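4.2 Living with the arm: what the two households told us

We turn now from the bench results of the previous section to the part of the work that, if we are allowed a favourite, was ours. The Dedik feeding arm had by this stage passed through 24 revisions of its wrist joint, and we were fairly sure that it could carry a spoonful of soup from bowl to mouth without spilling much of it. We were a good deal less sure that anybody would want it to. Earlier writing on assistive arms for people with weak or absent grip has tended to stop at the point where the machine does its job in the laboratory, and we have some sympathy with that, having found out for ourselves how long it takes to arrange even a modest trial in somebody's kitchen.

Two households in Pistdale kindly agreed to have an arm for 12 weeks each, beginning in December, when (as one of the participants pointed out to us rather firmly) people have quite enough going on at mealtimes already. Each arm was clamped to the dining table by the second author and set up with the person who would be using it, a process that we had planned to finish in a morning and which in both homes ran well into the afternoon, with a great deal of tea. The chin switch was fitted last. We left the choice of cup, bowl and spoon entirely to the households, although the gripper had been designed around the Somlow spoon handle, and we had brought several of these along in the hope that they would be taken up. One household used them. The other preferred its own cutlery and wrapped the handles in tape until the fingers would hold them, an arrangement which worked so well that we have since copied it.

Over the trial the two arms logged up to 3,292 spoon movements between them, the exact figure depending on whether one counts a movement that was stopped and begun again as one or as a pair. Most were made at breakfast and in the evening. Lunch was hardly represented at all, and when we asked about this we were told that lunch was usually a sandwich, for which the arm was no help whatever. We had designed for soup, porridge and stew, and it is a little humbling to think how long we spent on the viscosity of porridge without asking what people had at midday.

Speed was the matter on which we had been most mistaken. Following the comfort scale proposed by Iordache, we had set the approach to the mouth at a slow and even pace, expecting that this would feel safe. Both participants found it tiresome within days. One described waiting for the spoon as being like waiting for a bus that one can see at the far end of the road. When the approach was made quicker for the first two thirds of its path and slow only for the last part, complaints of this sort stopped, and the number of halted movements went down as well. We would urge anyone building a similar device to try this before adjusting anything else.

Family members had views too, and we were glad of them. Several said that the meal had become more of a conversation now that one person was not occupied in feeding another, while one daughter told us that she rather missed it, and had gone back to helping with pudding on Sundays. We did not have a question on our form for that sort of answer and wrote it in the margin. Noise was mentioned by everybody. The motor in the base gives a thin whine on the return stroke, easily ignored in a workshop and not at all easily ignored over a quiet supper, and Barbara Witkowska is at present working on a softer mounting for it. Brândușa Anghel has taken on the revised interview form, which will have a good deal more room in its margins.

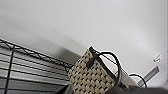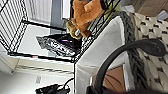
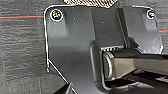 Figure 2. Wrist-level camera views: wire shelving against a pale wall; a plush toy hanging from a wire rack; a dark grey metal plate on a textured grey wall.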